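Drei Tage Kurzfilm in Runau

Eigentlich wollte ich nur zum Eröffnungsabend bleiben, und dann saß ich doch drei Tage im alten Lichtspielhaus und habe fast jedes Programm mitgenommen. Runau liegt ja nicht gerade auf dem Weg, der letzte Bus fährt kurz nach zehn, und trotzdem war der Saal am Freitag voll bis auf die Klappsitze am Rand. Was für ein Auftakt!

49 Filme laufen hier an einem Wochenende, keiner länger als 15 Minuten, sortiert in Blöcke mit Namen wie »Nachtzug« oder »Was die Tante sagte«. Mein Liebling kam gleich im ersten Block: »Billow« von Bendik Halvorsen, ein fast wortloser Film über zwei Schwestern, die ein Segel flicken und sich dabei nicht ansehen. Der Ton ist großartig. Man hört den Faden durch den Stoff gehen, man hört die eine schlucken, und als endlich jemand spricht, zuckt der halbe Saal zusammen (ich auch).

Am Samstagvormittag gab es eine Führung durch den Vorführraum, und allein dafür hätte sich die Fahrt gelohnt. Oben steht neben dem digitalen Projektor noch ein Praser, ein grünes Ungetüm, das man mit beiden Händen einfädeln muss. Der Vorführer ließ uns der Reihe nach an den Umroller. Mir ist der Film zweimal von der Spule gerutscht. Die Fensterchen zum Saal sind so klein, dass man sich bücken muss, und es riecht nach Öl und warmem Staub – genau so, wie ich es mir als Kind vorgestellt habe.

Danach Werkstattgespräch mit Liên Ngô, deren »Viklund« den Publikumspreis bekommen hat. Sie hat in 12 Nächten gedreht und danach fast ein Jahr lang geschnitten. Sie erzählte, wie sie die Schlusseinstellung erst herausgeworfen und im April doch wieder hineingenommen hat, diesmal ohne Musik. Wir bekamen beide Fassungen zu sehen, direkt hintereinander. Mit Musik war das ein hübsches Ende, ohne Musik sitzt man da und traut sich nicht zu klatschen. Solche Vergleiche würde ich gern viel öfter sehen, von mir aus einen ganzen Tag lang.

Schwächer fand ich den Block mit den Musikvideos, da war vieles nur schick. Und die Pausen sind knapp: Wer etwas essen will, muss rennen.

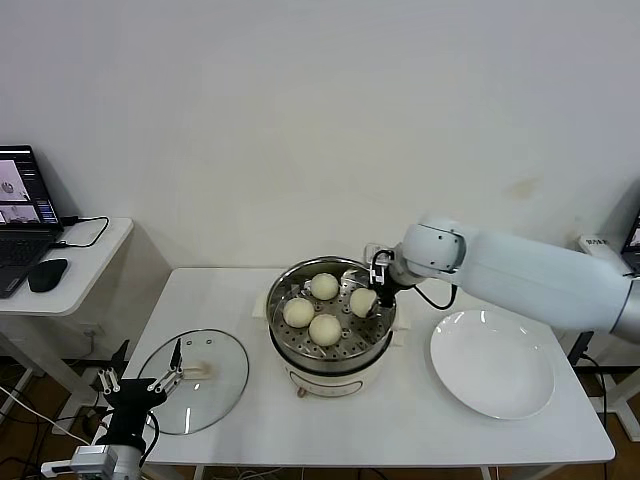
Liên Ngô fand beim Abschlussabend, gerade die Blöcke seien das Gute an Runau, weil ein stiller Film neben einem lauten plötzlich ganz anders atme, und sie habe ihren eigenen hier zum ersten Mal richtig gehört. Dafür gab es Applaus, auch aus der letzten Reihe, in der ich inzwischen saß, mit angezogenen Knien.

Sonntag noch das Kinderprogramm um elf, sehr laut, sehr lustig, danach zum Bus. Das Programmheft mit allen Titeln liegt an der Kasse aus, und den Dauerpass kauft man am besten gleich am ersten Abend.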